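Week three with the two gripper sets. I promised some notes, so I will put them in a few short posts. 1/6

The Vornov fingers are the older ones. They close slowly, but they hold the same force from the first cycle to the last. I ran 200 cycles on each side and changed nothing between.

The Ziltden set is quicker and also lighter, which my wrist joints like very much. The weak point is the rubber on the tips. After 60 cycles on cloth it was already shiny, and then it began to slip. 3/6

Controllers: I tried the Lehner box for two evenings. The menus are clear, the manual is not. For slow work I still prefer to drive by hand — two sticks, small movements, no menu.

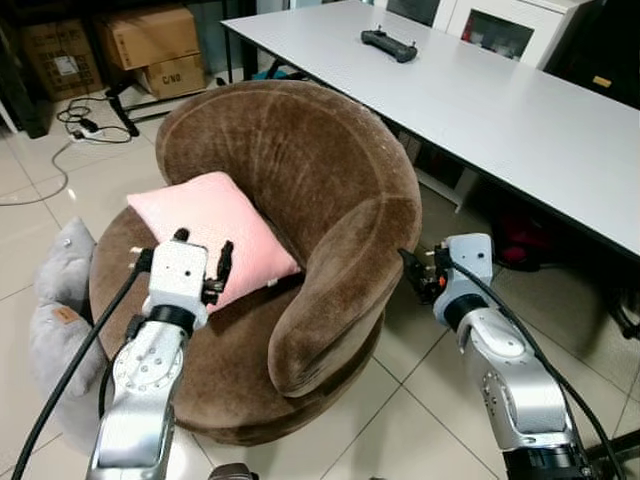
Soft things are the real test for me, more than blocks or cups. A rigid object tells you quickly if the grip is bad, but cloth forgives you for a moment and then slides away. With the pink cushion I go for the lower left corner, fingers open wide, and I stay away from the small white tag on the other side, as I do not want to pull on a label by mistake. The curved back of the chair leaves less space for the wrist than I would like. 5/6

Next I will fit new tips on the Ziltden and repeat the same list. If somebody in Balport has spare ones in the softer rubber, please write to me. 6/6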